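Last updated: February

Still buzzing, so I'm writing this at the kitchen table with my coat on. I've been going round and round the same question all day and I think I finally have the start of an answer, or at least a better question.

It began with Sylvain Millet's message at breakfast. He has been to see the Drastach arm, the one with the soft fingers, and he's convinced it will be stocking shelves by next winter. He sent me the brochure as well. Up to 600 picks an hour! I read that twice over my toast. I do want it to be true. I've wanted a machine that could put the shopping away since I was small enough to be made to do it myself, and when I see one fold a towel (even a bit wonkily) I still get up and fetch somebody to look.

But a pick is such a slippery thing to put a number on. Brabec's old arm could pick all day if you gave it square boxes on a flat belt, and I loved that arm, I really did, and it would have been completely lost with a carton of face wash. Tubes lean on each other. They squash. They lie across one another so the one you want is holding up two you don't. Then each has to be turned so it stands on its cap with its front showing, in its own row, next to its own kind, and the cow ones mustn't end up in with the pastel ones.

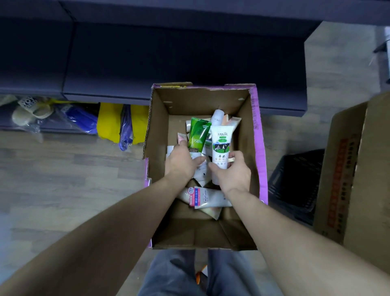
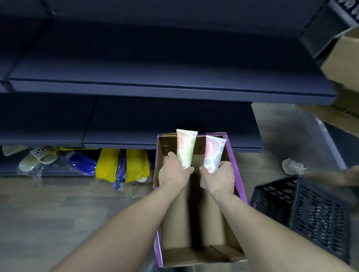
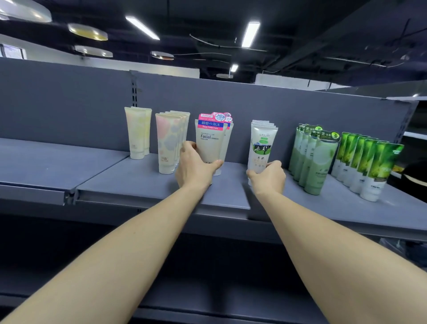 Squeeze tubes by hand: down in the box for the first two, up at the shelf in the last.

What gets me is how much is going on in a job we'd all call dull. Two hands, each with its own tube, and neither one waiting politely for the other. I tried it at home with the toothpaste and the hand cream in a shoebox, eyes shut, and I could tell which was which and which way up just from the flat end. That's touch doing the work before the eyes get there. The Sturkura people have been going on about fingertips for ages and I used to skip those bits to get to the videos. I'm going back to read them properly.

So, can a machine do it yet? My honest guess tonight is: one tube, yes. A row of the same tube, on a good day, with someone nearby. A mixed box with the flaps in the way, onto a shelf a person has already half filled — no, I don't think so. Still, two years ago I'd have said no to the single tube! Sylvain and I have bet a lunch on it, and I'd be thrilled to pay.

Things to ask at Allstead when I go in:
does it let go cleanly when the tube is soft
what it does when one falls over and takes the row with it
can it open the carton or does a person do that part

And I want to watch the dropped ones. The demos always cut there and that's the bit I'd like most of all.

Must put the actual shopping away now. It's been in the hall since six.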